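Who tells the town about a one-day street closure for a club ride?

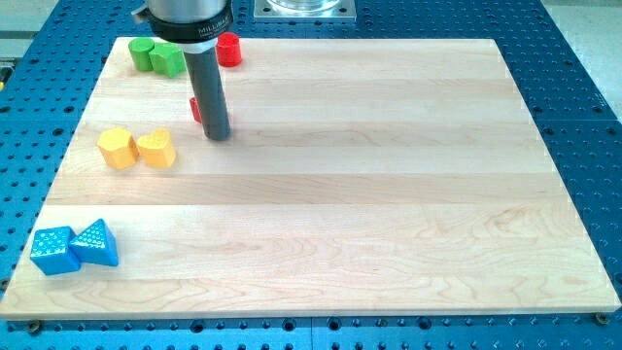

Glued maple board on a blue work table

Our cycling club in Juruvley is putting on a charity ride in August. We need Mostance Road shut from 8 to 11 in the morning for the start. Do we apply to the town or the county? Last year's group left no notes.
Caroline Wanyama

2 answers

Depends who owns the road. If it is a town street, the clerk has a two-page form and wants it five weeks ahead, with a map and proof of insurance. County roads go through the highway office and take longer. Call the clerk first and ask which one yours is. You also have to give written notice to every house on the closed stretch.
Thoa Hứa

we just asked the police and they put cones out. was 3 years ago though so might have changed
Giáp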